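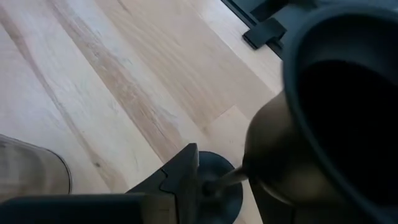
Fifth evening of teaching the arm to pick things up off my living room floor, and I have feelings, so please bear with a small thread. Tonight is the goblet. Dark bronze, wide bowl, skinny stem, flat black foot. I thought it would be a nice step up from the mugs. Oh, my friends.

A mug is a very forgiving thing. You can come at it from almost anywhere and the fingers find something to hold. With the goblet you have to get in low, right down where the stem meets the base, and if you nudge the bowl on the way in, the whole thing wants to go over.

For anyone new here: I hold a little controller in my hand, the arm copies what my hand does, and everything gets saved. Each full try is one demo. The plan is 40 demos per object, then train overnight and see what it picked up from me (good habits and bad ones, I'm afraid).

And it really does pick up the bad ones! With the mugs I had a way of stopping just short, wiggling a bit, and then closing. I didn't know I did it. Then I ran the trained version and there was my wiggle, faithfully copied, every single time. It was like hearing your kid use your phone voice.

Zixuan Tang gave me the best advice of the month, which was to slow down before the object and not at it. Come in wide, get lined up, then move in one smooth go. I've been doing it that way since supper and my hands are so much calmer.

Her other tip was to keep the messy ones. If the goblet tips and I catch it and set it right, that stays in the pile, so the arm gets to see what a rescue looks like. I only toss a demo when I've bumped the pause button with my thumb. I bump it more than I'd like to admit.

The wrist camera view has been a lesson too. I've been driving from it instead of looking across the room, and at first I hated it – you're so close to everything, and the bowl hides half of what's behind it. But that view is what the arm will have to work from, so it seems only fair that I learn to manage with it.

Count so far is 38. Two more and then I'm making toast and starting the training run, which I've named Ornum because the last one was Lelten and I liked how it sounded. Nhyira Ametepe, I know you're going to ask, and yes, I'll post the results in the morning, even if they're terrible.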